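Udico to start bottled tea refill and return scheme in June

Skerker site will take back empty bottles from cafes, canteens and village shops
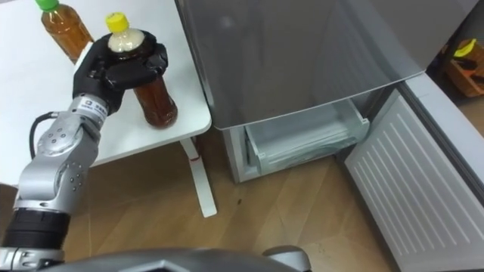 Udico, the soft drinks wholesaler based at Skerker, is to start collecting empty drinks bottles from its customers in June. The scheme will run alongside normal deliveries and will be free to any cafe, canteen or shop that has an account with the company. It covers clear plastic bottles of up to 2 litres, including those used for cold tea, still water and squash. Screw caps, such as the bright yellow one on a bottle of brown tea, should be left on when bottles are handed back. Glass, cans and cartons are not included for now.

Drivers will leave each customer a set of folding crates on the first delivery of the month. Empty bottles go into the crates and are picked up on the next call. Customers do not need to wash the bottles, but they are asked to pour away anything left inside and to keep the crates under cover. Labels can stay on.

The company supplies 165 customers between Skerker and Hindeletti. Of these, 50 have already signed up, most of them small cafes with little room for bins. Others can join at any time by telling their driver or by ringing the order desk.

Sabina Bepari, operations manager at Udico, said: "Our vans go out full and come back empty. Customers have been asking us for years whether we could take the bottles away on the return trip, and we have now got the space in the yard to do it. We tried it with a few shops on the Hindeletti road over the winter and the main thing we learned was that the crates had to be smaller."

Bottles will be brought back to the Skerker yard, where they will be sorted by colour and pressed into bales. The bales will then go by road to Thambiah, a plastics reprocessor, which will wash and shred them. Thambiah has agreed to take all the clear plastic Udico collects in the first year. Caps are separated at the same plant and sold on as a different grade of plastic.

A new covered bay has been built at the back of the yard for the work. It holds over 30 bales and has its own gate, so that lorries from Thambiah do not have to cross the loading area used by the delivery vans. The bay will be in use from 7am, after the first vans have left.

Prices on bottled drinks will not change as a result of the scheme. Udico does not plan to charge a deposit, and customers who prefer to keep their present waste collection can do so.

"Some of the bigger canteens have contracts that still have a while to run and we are not asking anyone to break those," Sabina Bepari said. "They can come in later on."

A leaflet showing which bottles can be returned — and how to stack the crates — will be sent out with invoices before the first collections. Copies can also be picked up from the trade counter at Skerker.

Notes to editors

Udico supplies soft drinks, cold tea and water to independent cafes, shops and workplaces. The yard can be visited by arrangement with the order desk.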